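Narkirgate Packaging @narkirgate_pack
Thread on screw caps for small plastic bottles. Mostly caps, some necks, a little about shoulders. Long.

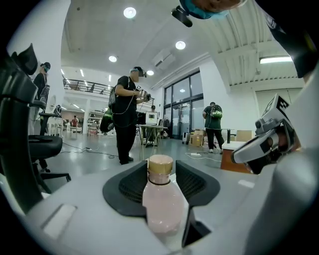

Closures and Small Containers Team, Narkirgate

Friday, October 4, 2019

1/
Pale pink translucent bottle, rounded shoulder, gold-colored screw cap, thin dark ring just below the cap. A common layout for lotion, toner and travel-size shampoo. Most of what goes wrong with a bottle like this goes wrong in the top half inch.

2/
Terms first. The "finish" is the threaded part of the neck. It has nothing to do with gloss. The "land" is the flat top rim that the liner or plug seals against. The "shoulder" is the slope from neck to body. The "skirt" is the side wall of the cap.

3/
A cap seals on the land. The threads only supply the downward force. If you see product in the threads, the leak already happened higher up, and cleaning the threads will not fix it.

4/
Rings below the cap. A ring in that position is usually one of these: the transfer bead molded into the neck, a separate decorative collar, or the shadow in the gap between skirt and shoulder. From arm's length they look alike. Run a fingernail around it.

5/
If it's a gap, measure it. We want the skirt to stop short of the shoulder at full torque. A skirt that touches the shoulder before the liner is compressed feels tight in the hand and leaks in a bag. Aisling Brennan's bench note on this says only "bottoming out, reject," and I have nothing to add to it.

6/
Our minimum for that gap on soft-lined caps is 2 thousandths of an inch per thread turn of engagement, plus whatever the liner supplier says it will take as compression set. Ask for the compression set in writing. It is rarely on the front page of the data sheet.

7/
Metallic-look caps. A gold color can come from vacuum metallizing under lacquer, a thin metal shell over a plastic inner, hot foil, or plain pigment. You can't sort these by eye reliably. Weight helps. A cut sample settles it.

8/
Why it matters: the shell type can spin on its inner. The customer turns the cap, the shell goes around, the inner stays put, and they believe the cap is tight. We log this as "shell slip." It shows up more after the bottles have been in a warm truck.

9/
Test for shell slip: mark a vertical line in pen across the shell and the top of the inner, tighten to spec, loosen, look at the line. If the line has moved, stop. Do this on caps that have been through heat, too. Fresh caps almost always pass.

10/
Torque. There are two numbers and people mix them up constantly. Application torque is what you put in. Removal torque is what it takes to open the bottle later. Removal is lower. How much lower depends on liner, neck material and time.

11/
We read removal torque at 24 hours on production lots. Readings taken five minutes after capping are higher and make everybody feel good. They are not comparable with anything else, so please don't put them in the same column.

12/
Lot 3839 is the one people keep asking me about. Kaltico caps on Fivex bottles. Application torque was on target across the lot. Removal torque fell under the limit by the next day. The caps were fine on other bottles. The bottles were fine with other caps.

13/
Ilaria Sartori sectioned a set of them. The thread start on the neck and the thread start in the cap were both inside their own tolerance, and stacked in the bad direction. Under load the cap sat slightly tilted, and the liner showed a witness mark on one side only.

14/
Witness marks are the most useful thing in this whole subject and they cost nothing. Take the cap off, turn it over, look at the liner under a raking light. You want a complete ring of even width. A faint arc opposite a deep arc means tilt.

15/
The fix for 3839 was a softer liner. Kaltico offered to recut the tool, and that would have taken us into January. The softer liner takes up the tilt. It also sticks a little to the land when the product has sugar or glycerin in it. We accepted that.

16/
Leak test we use for screening. Fill to normal level with water and a drop of dye. Cap to spec. Wipe dry. Lay on its side on blotting paper for 30 minutes, then invert for the same again. Any color on the paper is a fail. Water is a harsher test than lotion and gentler than alcohol.

17/
If the product has alcohol in it, test with the product. Dyed water will pass a closure that weeps alcohol. I've had this argument often enough to have a saved reply, so if you get one that reads oddly formal, that's what it is.

18/
Squeeze test. After the side test, squeeze the body firmly and hold while you watch the skirt. Travelers pack bottles under shoes. The side test doesn't simulate shoes.

19/
Rounded shoulders do better than square ones in the squeeze test. A square shoulder buckles at the corner and pulls the neck out of round. A rounded one spreads the load. The neck stays closer to a circle and the land stays closer to flat.

20/
They are worse for labels, however. Anything applied too near the curve will lift at the top edge. Keep the label panel clear of the shoulder radius. Dilek Çınar's drawings show this as a hatched no-label zone, and I wish every supplier drew it that way.

21/
Tinted translucent bottles. The tint is useful on the line: you can see fill level through it if the color is light enough. Pale pink is usually fine. Deep amber needs backlighting. Check with the real product, as a pink lotion in a pink bottle can hide its own fill line very well.

22/
Tint also shows wall thickness. Hold an empty one up to a window. Thin areas read paler. On blown bottles look at the heel (the bottom corner) and the shoulder. A pale patch at the heel is where it will crack when dropped.

23/
Handling. Pick up filled bottles by the body, low, when the cap has just been put on. Lifting by the cap during the first minutes can back off a soft-lined closure by a few degrees. That is enough to see in the removal torque.

24/
Standing them upright matters more than people think during the rest period. Bottles tipped into a tote straight off the capper have product against the liner before it has taken its set. Trays with pockets are slow to load. We use trays with pockets.

25/
Hair covers on in the bottle area, including for visits and including when the bottles are empty. A hair across the land makes a leak path, and it's nearly invisible on a light-colored liner. Gobnait Brophy found one under a microscope after the rest of us had blamed the cap for a week.

26/
Question from replies: "Can I reuse this kind of bottle at home?" Yes, with limits. The liner has already taken a set matched to that one neck. Keep the cap with its own bottle. Swap caps between identical bottles and you've made a new, untested pair.

27/
Washing for reuse: warm water, small brush on the threads, rinse, let bottle and cap dry separately, cap upside down. Don't boil metallic-look caps. Lacquer crazes. Foam liners hold water behind them, and it comes out later into your shampoo.

28/
"How tight is tight enough by hand?" Turn until it stops easily, then a small further turn. If you need a cloth to open it next time, you went too far and shortened the life of the liner. Overtightening is the main cause of the cracked skirts people send us.

29/
"Does the gold rub off?" Depends on the type, see 7/. Our rub test is a dry white cloth, then the same with product on it, then the same with hand sanitizer. Sanitizer is the one that finds weak lacquer. Ďurica changed their top coat over it and the newer caps are noticeably better.

30/
"My cap turns forever and never tightens." Stripped thread, wrong neck size, or shell slip. Look inside the cap first. White dust or shavings means stripped. Clean threads and a cap that rattles means wrong neck. Neither of those: do the pen line in 9/.

31/
Minimum kit if you want to check your own closures: a hand torque tester, blotting paper, dye, a fine pen, a 10x loupe, a bright lamp you can lay almost flat. Calibrate the tester. Roughly 4 in five of the odd readings I get sent come from testers that were last calibrated by a previous employer.

32/
Correction to 6/, Mairéad Ó Súilleabháin points out that I left off the condition. That figure applies to soft-lined caps on blown necks only. Injection-molded necks hold size better and we use the drawing value with no addition.

33/
Also asked: linerless caps. They use a molded plug or fin that presses into the neck bore. Different failure modes, different inspection, the witness mark is on the bore instead of the land. I'd rather do those separately, with sections to show.

34/
Torque sheet template is pinned on our profile. The column headed "R24" is removal torque at 24 hours. Please leave it blank if you didn't wait.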